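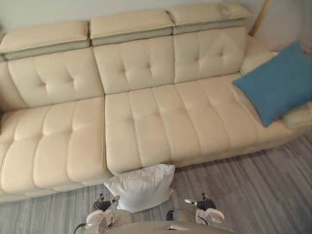
What is Jimuline?

Jimuline is a two-armed, two-legged household robot put together by hobbyists in the shared workshop at Brevstead, and it is best known among home builders for its patient, rather slow way of handling soft things such as pillows, blankets and clothes.

Background

The project was begun by Murray Campbell, a retired sewing machine repairman who had spent most of his working life among fabrics and who felt, as he often told visitors to the workshop, that a robot in the home ought to learn about cloth before it learned about anything else. He drew the first plans at his kitchen table in Elcombe one April, and carried them over to Brevstead once the arm parts had outgrown the kitchen (and, by his own cheerful account, the hallway as well). Four members of the workshop joined him over the following winter, and the first pair of arms was running after 263 hours of bench work, a figure taken from the log book that still hangs by the drill press.

Handling of cloth

Cloth is a difficult material for any home-built machine. A cup or a box keeps its shape when it is touched, but a blanket folds, slides and bunches up, and a grip that was good a moment ago may be holding nothing but a corner. Campbell's answer was to go gently and look often. The hand comes in slowly, presses lightly, waits, and only then begins to close. Builders who have copied the method usually start with a single thick fabric and add thinner ones as they gain confidence, and most of them end up with a very large pile of scraps!
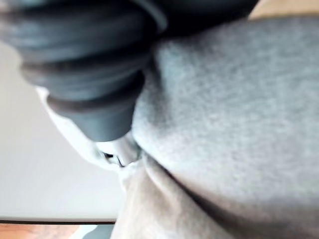

Gray fleece and white fabric at a ribbed rubber tip, seen close up from the wrist.

The waiting step is the part that people argue over. In the original settings the hand paused for 800 milliseconds after first contact, and a later group of builders in Vergara cut this down a good deal, which made the robot quicker but, in Campbell's opinion, a little rude.

Working beside people

Much of the later effort went into using the arms near somebody who is sitting down, where sleeves, laps and cushions all crowd together and there is little room to move. The workshop's habit is to keep the speed at 20 percent of its usual setting for such sessions and to have a second person standing by with the stop button. Cables have been a lasting nuisance, and the advice in the build notes is to leave enough slack for the elbow to bend fully and then to go over the whole arm again by hand. 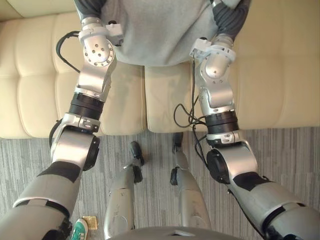
Copies and variants

The Vergara version is the best known of the copies and differs mainly in its shorter pause and lighter shoulder mounts. A smaller, arms-only version was started in Elcombe and remains unfinished. The plans are kept in a binder at Brevstead, where members may borrow them overnight.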